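Robotics club: the living room task

The Drillach robotics club has moved on from blocks and bins. Since March the students have been working on household tidying, and the first job on the list is throw pillows: find them on the floor, pick them up, put them back on the sofa.

The club meets at 4 in the afternoon in the Murnau room, which now has a sectional sofa and a striped carpet in it. The students named the robot Koris. It has two arms with fingered hands, and most of the work so far has gone into getting those arms to do something sensible with a soft object. A block stays the same shape when you close a hand on it. A pillow folds, slides, and sometimes comes up by one corner and drops again.

Students work in pairs. One runs the robot and the other keeps the log, and they trade places after 30 minutes. Each attempt gets a line in the log with the starting position of the pillow, which hand was used and how it ended. Of the first 14 logged attempts, 8 finished with the pillow on the seat. Most of the others failed at the grasp — the fingers closed too high and pushed the pillow along the carpet.

The pairs have been starting with two pillows in different positions, one lying flat and one leaning on the front of the sofa. 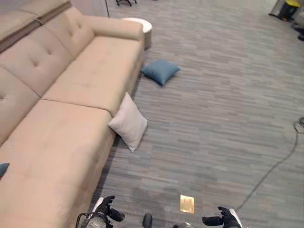
The flat pillow has been the harder of the two. With a leaning pillow a hand can come in from the side and get hold of an edge, but a flat one has to be pinched or scooped, and the students disagree about which is better. The Feyisa team is writing up the scoop. The rest of the club is staying with the pinch for now.

Next on the list is placing a pillow upright against the backrest. New members can still join, and no programming experience is needed. Please bring a notebook and wear closed shoes.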